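Yellow bench, black trays

Sunday, September 15, 2019

I have spent most of the late summer sorting out the long bench at Tratow. It had been used for everything and cleared for nothing, and every job began with moving the last one out of the way. Archana Malhotra wanted it yellow. I wanted grey. It is yellow.

I have come round to it. Pencils, offcuts and dark screws show up well against it, and nothing dark gets lost on it for long.

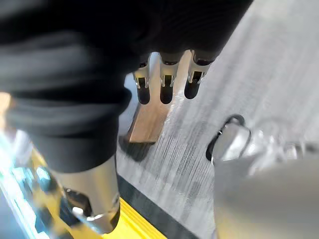 3 min read

The paint was Wamell floor paint, the gloss one. We gave it two coats in August with a night between them. The first looked terrible and I nearly stopped there. I sanded it lightly with a worn sheet, wiped it down with a damp cloth and went over it again with a foam roller. It took 30 hours before I could lean on it without leaving a mark.

The top is in panels and you can still see the seams. I thought about filling them, but one panel has to lift out now and then, and filler would only crack. Sawdust gets in, so I run an old toothbrush along them when I sweep up.

The trays came later. I wanted something low and dark with a decent rim, so that small parts would stay put if somebody knocked the bench. I tried the lids of biscuit tins and a baking tray from home, but they slid about and I kept catching my sleeve on them. Josphat Khaemba had seen moulded ones in the Kandpal catalogue and we ordered those. They are long and rounded, a bit like the sole of a shoe, with a deep middle and little tabs standing up at the sides. The finish inside is dull, which I like. I can look into one under the lights and see the bottom.

We set them out along the bench with the same gap between each, the rounded ends to the back.

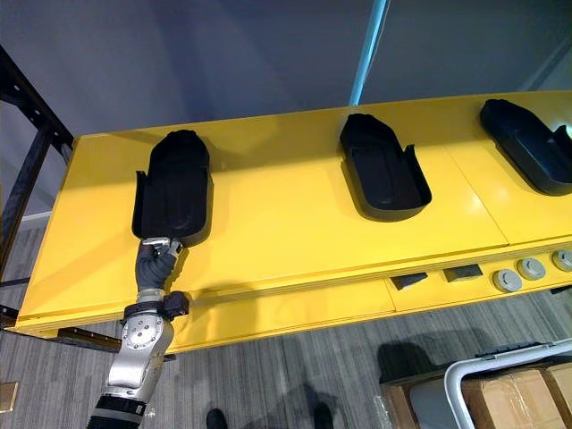

What I would change

I would have ordered the trays before painting. They look fine where they are, but I chose the spacing by eye and then moved them several times, and I was nervous about the gloss each time.

I would also put something under them. A thin cork sheet would do – Dreltside sell it in rolls 200 mm wide, and one roll should be enough for the whole bench.

The next job is the shelf underneath, which still has old tins on it from before my time. Archana has not said what colour she wants that.

Recent posts
Clearing the tins, part one
A better hook for the broom
Two coats or three?
Josphat's drawer labels
What I keep in the blue cupboard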